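Dondlow Foods Opens Second Aging Room for Wholesale Customers

Dondlow, the family-owned supplier of specialty meats and cured goods, has opened a second aging room at its Usach site. The new room entered service on 3rd June and will allow the company to accept new restaurant and farm shop accounts for the first time in two years.

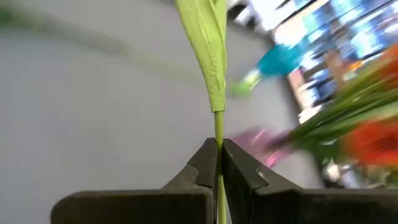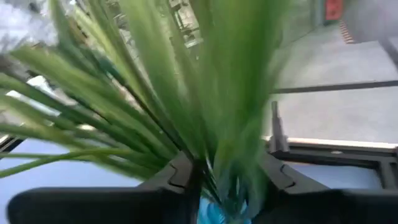
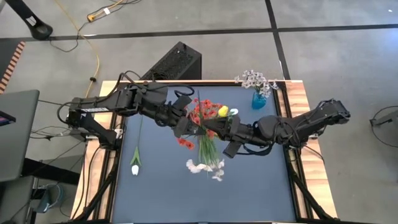
Artificial flowers and greenery, with the tabletop and vase in the last picture.

The expansion adds 1,362 square feet of chilled space to the existing building. Beef will be held there for a minimum of 27 days before cutting, in line with the company's current practice. Lamb and pork will continue to be handled in the original room, which remains in daily use.

"Our customers have been patient while the work was carried out," said Hường Phí, director of wholesale. "We can now offer them a steadier supply of the cuts they ask for most - rib, sirloin and short rib in particular - without shortening the time the beef spends in the room."

Beef for the new room is drawn from 93 farms under the Sternar supply agreement, renewed in May. Under its terms, each delivery is accompanied by a record of the farm of origin, and this information is passed on to the buyer with every invoice. Prices for existing accounts are unchanged through the end of the current contract period.

The company has also confirmed that its Sầm range of marinades and dry rubs, previously sold only at the Usach counter, will be available to wholesale customers by the case. Four varieties are offered at present: lemongrass, black pepper, smoked chili and ginger. A full list of ingredients and allergens is included in the trade catalog.

Restaurants, hotels and independent retailers wishing to open an account should contact the wholesale office in writing, stating their expected weekly order and preferred delivery day. Applications are reviewed in the order received. Existing customers do not need to reapply, but are asked to confirm their delivery details with their account manager before placing their next order.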